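Lesezeit: 3 Minuten

Diese Website verwendet Cookies. Mit der weiteren Nutzung stimmen Sie der Verwendung zu. Einstellungen | Akzeptieren

Offene Werkstatt Brenus: Projekt Stalent legt Bauunterlagen für Armhülle vor

Samstag, 2. Mai 2026

Die Projektgruppe Stalent hat die Unterlagen für ihre textile Armhülle freigegeben. Sie umfassen Schnittmuster, Druckdateien für zwei Klemmringe und die Parameterdatei für die Steuersoftware Jodum. Die Hülle wurde in der offenen Werkstatt Brenus für humanoide Roboter entworfen und dort in der Wohnecke erprobt, also zwischen Polstermöbeln, Teppich und Textilien. Die Materialkosten für ein Armpaar gibt die Gruppe mit 485 Euro an, Klemmringe und Garn eingeschlossen.

Anlass für den Bau waren Kabelschäden. Bei der bisherigen Führung lagen die Leitungen am Unterarm teilweise offen und scheuerten bei gebeugtem Ellbogen an der Gehäusekante. Ein Geflechtschlauch brachte keine Besserung, er zog sich an Möbelkanten Fäden und wanderte im Betrieb zum Handgelenk hin. Die Gruppe wechselte daraufhin im November auf einen genähten Überzug aus schwarzem Gewebe, der am Oberarm weit geschnitten ist und sich nach unten verjüngt.

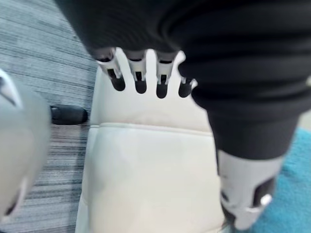 Befestigt wird der Überzug mit je einem Klemmring an beiden Enden. Der untere Ring sitzt vor dem Handgelenk und darf die Drehachse nicht berühren. Im Schnittmuster ist dafür eine Zugabe von 22 Millimetern vorgesehen. Wer sie weglässt, verliert laut Anleitung am Anschlag einen Teil des Drehwinkels. Eine einzelne Hülle wiegt mit beiden Ringen 339 Gramm. Dieser Wert muss in Jodum als Zusatzmasse am Unterarm eingetragen werden, sonst arbeitet die Schwerkraftkompensation mit falschen Annahmen und der Arm sackt in gestreckter Haltung leicht ab.

Der zweite Teil der Unterlagen betrifft das Greifen von Stoff. Strickware gilt in der Gruppe als der unangenehmste Prüfkörper: Die Oberfläche gibt nach, Falten verschieben sich beim Annähern, und die Kontaktkraft steigt so flach an, dass die Standardschwelle in Jodum oft erst auf der Unterlage auslöst. Stalent setzt deshalb eine zweistufige Schwelle ein. In der ersten Stufe wird die Anfahrt verlangsamt, in der zweiten schließt der Greifer. Gefasst wird bevorzugt an einer Falte, nicht in der Fläche. Die Parameter sind für Finger mit glatter Oberfläche ermittelt -- für gummierte Kuppen liegt ein zweiter Satz bei, der aber als vorläufig gekennzeichnet ist.
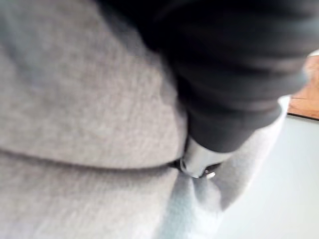
Versuchsreihe in der Wohnecke

Bis zur Freigabe wurden rund 1027 Greifvorgänge protokolliert. Das Protokoll erfasst Anfahrwinkel, Motorstrom und Abbruchgrund; eine Auswertung nach Stoffarten steht noch aus. Kabelschäden traten nach Angaben der Gruppe seit dem Umbau nicht mehr auf. Verschleiß zeigt sich dagegen an der Innennaht am Ellbogen. Sie soll in der nächsten Fassung nach außen verlegt werden.

Offen ist auch die Frage der Erwärmung. Die Antriebe im Oberarm geben ihre Verlustleistung über das Gehäuse ab, und die Hülle behindert den Luftaustausch. Die Anleitung schreibt deshalb nach längerem Betrieb unter Last eine Pause vor und empfiehlt, die Temperaturgrenze in Jodum herabzusetzen. Ein Einsatz aus Netzgewebe ist gezeichnet, aber noch nicht genäht.

Für Fahrten und Schritte in möblierter Umgebung gilt weiterhin die Werkstattregel, dass beide Arme vor dem Umsetzen angelegt werden. Leitungen auf dem Boden sind als Sperrzonen in die Karte einzutragen. Das geschieht bislang von Hand.
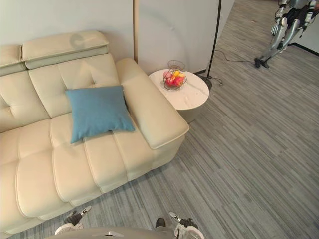 Zu weit geschnitten sei die Hülle am Oberarm, wendet eine Zuschrift aus der Werkstatt Turcotte ein, wo die Vorabfassung nachgebaut wurde. Das Gewebe lege sich bei angehobenem Arm in Falten und könne beim Greifen in Sitzhöhe am Polster hängen bleiben. Vorgeschlagen wird ein Gummizug auf halber Länge, »möglichst flach vernäht, damit er nicht auf die Leitungen drückt«. Außerdem fehle in der Parameterdatei ein Hinweis, ob die Zusatzmasse pro Arm oder für das Paar gilt.

Den zweiten Punkt hat die Gruppe inzwischen korrigiert: Der Eintrag gilt pro Arm. Der Gummizug wird geprüft. Bedenken bestehen wegen der Montage -- die Hülle muss sich bei eingebauter Hand über den Unterarm zurückschieben lassen, damit die Steckverbinder zugänglich bleiben.

Schnittmuster und Druckdateien liegen im Dateibereich der Werkstatt Brenus. Fertige Hüllen werden nicht abgegeben.

Newsletter: Neue Meldungen einmal im Monat per E-Mail. Jetzt anmelden

Kontakt | Impressum | Datenschutz | © Offene Werkstatt Brenus | Nach oben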